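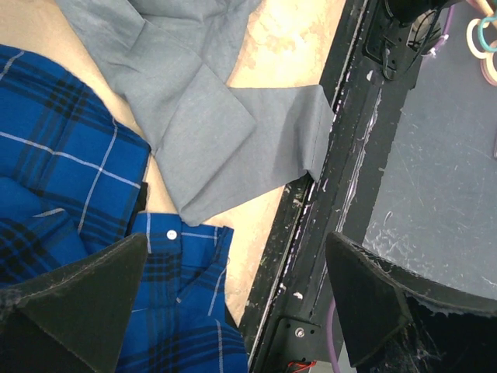

A plaid shirt and a folded piece of grey cloth beside the table rail, from the wrist camera.

The soft jobs need hard rules

The fault at Rollberg went into the log as "cycle interrupted, operator reset". Four words for an arm that closed on its own cable along with a sleeve and kept lifting until a plug came out of its socket. The shift carried on. The next entry is a jam in the label printer, and the label printer got a longer write-up.

I have spent most of my working life around laundries and clothing sorting, first on the tables and later looking after the machines that were brought in to help with them. I am in favour of the machines. Sorting donated clothes by hand for a full day is hard on the neck and the wrists, and I would not wish it on anyone who has another choice. What bothers me is the way we have decided, without much discussion, that a robot handling a shirt is a harmless thing, and that what goes wrong with it is a nuisance at worst.

The Rollberg site runs a folding and sorting cell put together by Dumitrescu, with software from Niltumico. It lifts garments one at a time off a pile, finds a hem or a collar, and tries to get the thing flat. It is slow. On a good shift it gets through nearly 700 pieces, most of them shirts and trousers. It works well on towels and badly on anything with straps.

The sequence that day went like this, as far as it can be put together from the joint records and from what the operator told me. The arm had picked up a long-sleeved shirt and failed to find the collar. It put the shirt down and tried again, which is normal. On the third try it came in low and from the side. A length of cable had worked free of its clip and was lying in the sleeve. The fingers closed on both. To the software this was a good grip, in fact a better grip than usual, as the cable gave it something firm to hold. It lifted. The plug let go, the arm lost one of its signals, and it went on moving for six seconds before the watchdog stopped it.

No one was hurt. The operator was at the other end of the cell, filling a cage. A minute earlier she had been leaning over the table to pull a sock out of the rail.

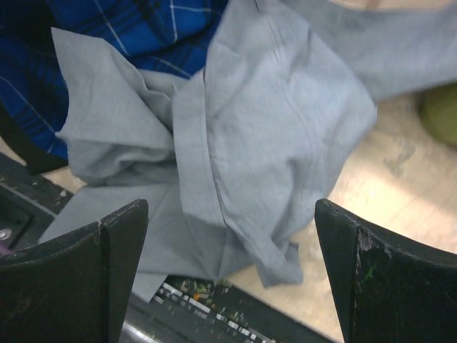 Grey garment bunched up between the open fingers, blue plaid behind it.

When I raised this with people in the trade, I got two answers. The first was that the grip force is low. That is true. You can put your hand between those fingers and it will be unpleasant and no worse. The second was that cloth is unpredictable and you can't expect a clean run every time. That is also true. I don't think either of them answers the question.

Grip force is the number everyone quotes, and it is the wrong one to stop at. The fingers are gentle. The arm behind them is the same sort of arm that would be put behind a guard if it were moving castings. It has weight and reach, and when it is holding something that is fastened at the other end it will pull until something gives. Clothing is very good at being fastened at the other end. Sleeves go round things. Drawstrings go through things. A trouser leg will find the one bracket on the table with a sharp edge. Anyone who has worked near a tumble dryer or an industrial ironer knows that cloth is how people get drawn into machinery, and that it was going on long before anyone thought of robots.

As for cloth being unpredictable, that should lead to more caution. A machine that handles boxes can be expected to do the same thing twice, so a fault stands out. A machine that handles shirts fails as part of its ordinary day. It drops things, misses, picks up two pieces where it wanted one. The software is written to shrug and try again. After a week of this the operators shrug too. By the time something goes wrong that matters, it looks like all the other retries, and it gets the same button.

I went back through the Rollberg log for the weeks before the cable came out. There were 23 entries with the same wording, "cycle interrupted, operator reset". I asked about them. Some were plain drops. Some no one could remember. A couple, the operator thought, were the arm "sort of tugging", which she had put down to static in the fleece jackets. Nothing in the log would let you tell one from another. If the cable had been creeping out of its clip over that time, and I think it had, the warning was sitting there in the record under the same heading as a dropped sock.

Dumitrescu sent a technician, who refitted the cable with a second clip and was on the road again by lunch. It was a decent repair. The report said the cause was a loose clip. I would say the loose clip was where it started. The cause was a cell that could pull on something fixed, read that as success, and have no word for it afterwards. 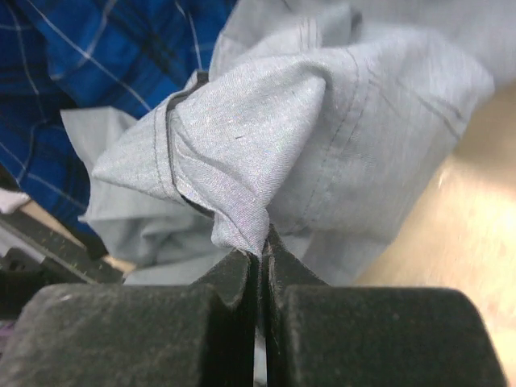
What a grip tells you

There is a point in every pick when the fingers are shut on a fold of cloth, the weave is bunched up above them, and the machine has to decide what it has. Usually it has very little to go on. There is the finger position, a rough idea of load, and whatever the camera can make of a heap of creases. A person doing the same job feels at once that the sleeve is caught under something, and lets go. We do it without thinking. I have watched new starters on the tables do it on their first morning.

The machine can be given a fair copy of this. Load that climbs faster than the weight of any garment should mean stop and open. It is not difficult and it doesn't need a new sensor in most cells, as the joints already report their effort. Niltumico's software has a setting for it. At Rollberg the setting was there and it had been turned right up, which is to say nearly off, in the first month. The reason was wet towels. They came through heavy and tripped it, the cell kept stopping, and the daily count was down. Someone raised the limit to get through the towels, and it stayed raised for the shirts.

I don't blame whoever did that. I have raised limits myself to get through a shift. But a protective limit that can be changed from the same screen as the fold pattern, with no note of who changed it or when, will be changed. I would like to see it locked, with a separate limit for heavy loads that drops back by itself at the end of the batch.

Then there are the pads. Soft fingertips on cloth collect lint, and the lint changes how they hold. The usual cure when the machine starts dropping things is to close a bit harder. That works, and it hides the wear. The dull job of brushing the pads and swapping them on a schedule gets put off, as the machine seems to be coping. At the Marby depot, where I do some work, the pads are brushed at each meal break and the grip setting is written on a card beside the cell. If the number on the card has gone up since last month, somebody asks why. It is a piece of cardboard and a marker pen, and it has caught more trouble than any dashboard I've been shown.

Cables deserve the same attention. On a lot of these cells they are added late, one for the camera, one for something else, and they are tied up wherever there was room. In a cell that handles boxes that is untidy. In a cell that handles clothing, a loose cable is one more long thin soft thing in reach of a machine whose whole purpose is to pick up long thin soft things. I would ask for every cable near the fingers to be sleeved or routed so it cannot lie on the table, and I would have it checked by hand at the start of a shift. Run your fingers along it. If you can hook it, so can the arm.
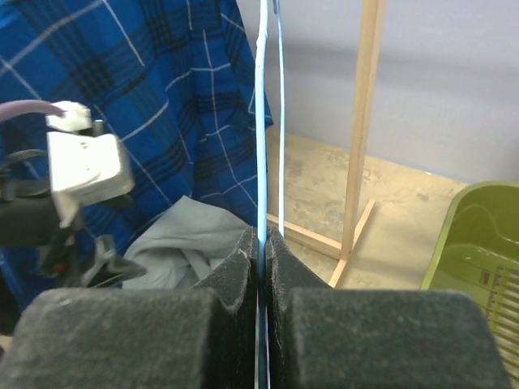

None of this would cost much, and the part I would fight for hardest costs nothing at all. Split the reset button. Before the cell restarts, the operator should have to say what happened, with a short list to pick from: dropped it, missed it, picked up two, pulled on something. The last one should hold the cell until a second person has had a look. Yes, people will sometimes press the easiest choice to get moving. They do that with every form. I would still take a record that is wrong some of the time over one that says the same thing for everything.

The objection I hear most is throughput. The cell at Rollberg was sold on a daily figure, and each extra press comes off that figure. My reply is that the figure was never a real one if it depended on calling a pull a drop. A site that can't spare the time to find out why its arm was tugging on the table has bought a machine that is too slow for it, and it should have that argument with the supplier before it takes it out on the operator.

I also think the suppliers should stop describing this work as low risk in their sales material and leave it at that. Low risk of what, to whom, with which settings? A buyer for a clothing charity or a hotel laundry is not going to know what to ask. They hear that the fingers are soft, they put their own hand in at the demonstration, and they are reassured. I was reassured by the same demonstration.

Rollberg has turned its load limit back down. The towels go through a different table now, by hand, in the afternoon. The log still has one button, and I have asked for it to be changed in the next update. I was told it is on the list.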